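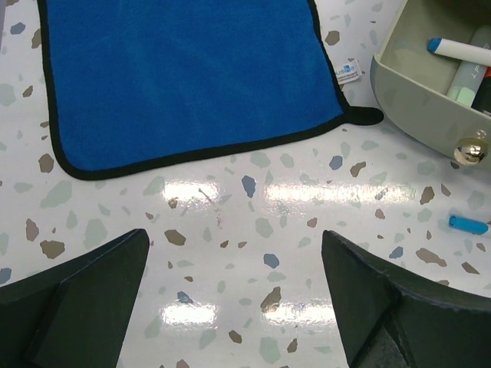
Which cloths are we using on the new tables, and who washes them?
The blue microfibre ones, one per table, washed by whoever is on the Saturday rota, no softener.

Nulmont Community Rooms – users' meeting
Sat 20 May, in the Kiltport room, started late (door code again)
Minutes: Yurani Benavides. Typed up fast, corrections to me please

Present: craft group, homework club, language cafe, repair table, toddler morning, me. Apologies from the choir and from the chess people, who sent a note, see item 6.

1. Last minutes
Agreed. One correction – the shelf that came down was in the Skakport room, not the Kiltport. Changed.

2. Matters arising
Door code: still not changed. Carried over.
Kettle: descaled, fine.
Curtain hooks: bought, not up. Carried over.
Lost glove: claimed.

3. Tables and how we clean them
Long item, most of the meeting.

The white terrazzo-look tops have been in since October. General feeling is people like them, brighter than the old brown ones, and the speckle hides crumbs. Which is also the complaint. Toddler morning said you wipe down, think it's clean, then put your sleeve in jam. Craft group said same with glitter, and with bits of thread in green or tan, which you can't see against the chips at all.

Glare came up. The tops are glossy and the ceiling lights come back at you in long stripes. Language cafe find it hard for reading handouts, one or two members have moved to the window end. Homework club don't mind it. Suggestion to turn off the middle row of lights on bright days. Try it until next meeting and see. Repair table said not on Saturdays please, they need all the light going.

On the other hand the glare is handy for checking. Repair table's tip: get your head down low and look along the top towards the light, smears and streaks show up straight away. Everybody then did this to the table we were sitting at. Not as clean as thought.

Marks and scratches. Discussion on whether a thin brown line is a scratch or just a mark, as both have been reported in the book under "damage". Agreed order of trying:
– damp cloth first, warm water, nothing in it
– then a drop of washing up liquid, leave it a minute, wipe
– then clean water and a dry wipe
– if its still there write it in the book with the table number and leave it alone
No scouring pads, no cream cleaner, no scraping with a ruler (homework club to pass on). Craft group asked about white vinegar. Not agreed, the leaflet that came with the tables says mild soap only.

Cloths. We have been through three kinds. The yellow sponge ones went slimy, the paper roll costs too much and leaves fluff. The blue microfibre squares have done best, the ones with black stitching round the edge and the small loop. Toddler morning thinks they drag a bit when dry. Damp is better, wrung out well. Repair table prefers dry for the last wipe. Both fine.

Whether to cut the labels off. Craft group wants them off, they flap about and catch on things. I said keep them until they've had a few washes as the washing instructions are on there, tiny as they are. Vote taken, labels stay for now. Anybody desperate can unpick theirs neatly, not with the kitchen scissors.

Loops: use them. There are hooks inside the cupboard door and the cloths are meant to hang there. They are being left flat on the tables, or balled up behind the tap. A cloth left balled up smells by Tuesday.

Washing. 40 degrees, no fabric softener as it stops them picking anything up, no tumble dryer. Not in with towels – fluff. Last month somebody boiled the lot with tea towels and we now have pale blue tea towels. Not a disaster but not to be repeated. Saturday rota takes them home, brings them back by the next Saturday. Rota is on the board, two gaps in it, please fill.

Floor cloths are seperate and are NOT blue. Grey, in the bucket. Said twice, so minuted twice: grey, bucket.

Action: Yurani to type a short card for inside the cupboard door.
Action: homework club to draw a "hang me up" sign, as offered.

4. Pens, markers, the small drawers
The grey-green desk drawers with the round chrome knobs are useful and people would like to keep them on the tables. Objection from toddler morning: knobs are at exactly grabbing height. Agreed drawers go up on the windowsill for toddler mornings and come back down after. Toddler morning to do both halves of that.

Contents. Dry-erase markers and highlighters to stay in the drawers. Permanent markers NOT in with the dry-erase. Two whiteboards have been written on with the wrong sort. Repair table got one clean by going over the writing with a dry-erase pen and wiping straight off, the other still says "plurals" very faintly. Language cafe apologised, fond of it now.

Permanent ones to live in the tin on the top shelf. Caps pushed on till they click. Dried-out pens go in the bin, please don't put them back for the next person to discover.

What if marker gets on a table top? Dry-erase comes off with the damp cloth if you catch it early. Highlighter same. Permanent – write it in the book, see item 3. Paper underneath when using any of them, craft group has a stack of old wallpaper and is happy to share.

Question about scissors and glue sticks going in the drawers too. No, not enough room and the glue gets on everything.

5. Money
Balance after the tables is 460 pounds. Grant money for the year was 2,000 and is spent apart from that. Quote for doing the Skakport room tables to match is 900, from Nakpan, who did the first lot. Can't be done yet. Views on whether we even want matching, given the glare. Language cafe would go matt. Craft group would go matt. Homework club likes the shiny. Ask Nakpan if they do the same pattern in a matt finish and what it costs. Small sample if poss, so we can put jam on it.

More cloths: one more pack agreed, out of petty cash. Same blue.

Action: Yurani to ring Nakpan.
Action: repair table to check whether the Skakport table legs are worth keeping, two are wobbly.

6. Bookings
Chess note read out. They'd like the Kiltport room for an evening in October as well as their usual, and could the tables please be left dry, as the boards slide. Agreed to the evening. Dry wipe at the end added to the closing list for all groups.

Choir want to know if tables can be stacked against the back wall. Yes but tops facing each other, with a cloth or blanket in between. Clean cloth. Grit between two tops is how we will get real scratches.

Toddler morning and craft group are overlapping on the changeover again, ten minutes. Sorted between them after the meeting, craft group will come in by the side door and start in the kitchen end.

7. Closing list, as now agreed
Crumbs and bits swept off the table by hand or with the little brush first – don't push them round with a wet cloth
Damp wipe
Dry wipe
Look along it for smears
Cloth rinsed, wrung, hung by its loop
Pens capped, in the drawer, drawer pushed shut
Chairs in
Lights, heating, windows, door

Toddler morning asked for "check under the tables" to be added. Added, after chairs, although it ought to be before. Will fix on the typed version.

8. AOB
Smell in the cupboard: see balled up cloths.
Noticeboard pins running low, repair table has a box.
The good biscuits are for meetings.
Somebody has left a casserole dish, lid but no name on it, it's on top of the fridge until next time and then it goes to the charity shop.
Offer of a second-hand laminator from craft group, free. Yes please – could do the cupboard card on it.

Next meeting to be fixed once we've heard from Nakpan. Items to Yurani beforehand, in writing if you can, not through the kitchen hatch.

Closed 12.20. Table wiped.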